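Stühlerücken als Leistungskurs

Seit November betreue ich an unserer Schule die Robotik-AG, und seitdem werde ich auf Elternabenden gefragt, wann denn nun der Roboter fertig sei. Die Frage ist berechtigt. Die Antwort lautet: Wir rücken Stühle.

Früher war die AG leichter zu erklären. Man baute ein Wägelchen, das Wägelchen fuhr einer schwarzen Linie nach, am Ende fiel es vom Tisch und alle klatschten. Dann meldete Aisyah Lumenta uns beim Tiltska-Wettbewerb an, Kategorie Alltagshandgriffe, und dort will man kein Wägelchen sehen. Dort will man Daten. 300 Durchgänge, von Menschenhand vorgemacht, jeder einzelne sauber aufgezeichnet, damit eine Maschine eines Tages weiß, wie man einen Stuhl an den Tisch stellt.

Ich hielt das zunächst für eine Beleidigung der Jugend. Da hat man sechzehnjährige Menschen mit Matheverstand, und man schnallt ihnen Marker an die Handgelenke und lässt sie Möbel verschieben - eine Tätigkeit, zu der man sie im Klassenzimmer mit keinem Mittel der Pädagogik bewegen kann.
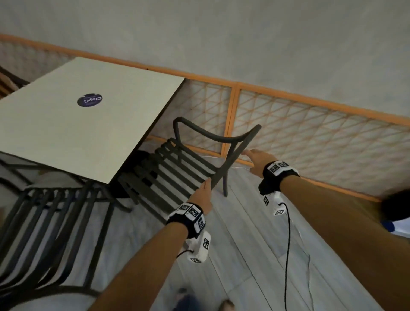

Stuhl gekippt, eine Hand am Gestell, die andere auf dem Weg zur Lehne: Handarbeit für Tiltska.

Inzwischen bin ich milder. Aiman Manurung hat nach 27 Durchgängen gefragt, warum er den Stuhl eigentlich jedes Mal anders anfasst. Darüber haben sechs Leute eine Doppelstunde lang gestritten, lauter als über jede Klassensprecherwahl. Kippt man erst und greift dann um? Was macht die zweite Hand, solange sie nichts zu tun hat? Mein Vorschlag, im Lehrbuch nachzusehen, wurde mit Mitleid aufgenommen.

Der Kollege Ginting findet, das sei Fließbandarbeit mit Zertifikat, und ganz unrecht hat er nicht. Wer nur vormacht und nie sieht, was aus den Aufnahmen wird, lernt vor allem Geduld. Ich verlange deshalb, dass die AG ihre Daten selbst auswertet, auch die misslungenen, und dass sie den Wettbewerb absagen darf, wenn ihr die Regeln nicht passen. Die Schulleitung nennt das Mitbestimmung und möchte vorher informiert werden.

Bis dahin fehlen uns noch etliche Durchgänge. In Raum 6 stehen die Stühle abends übrigens weiterhin kreuz und quer.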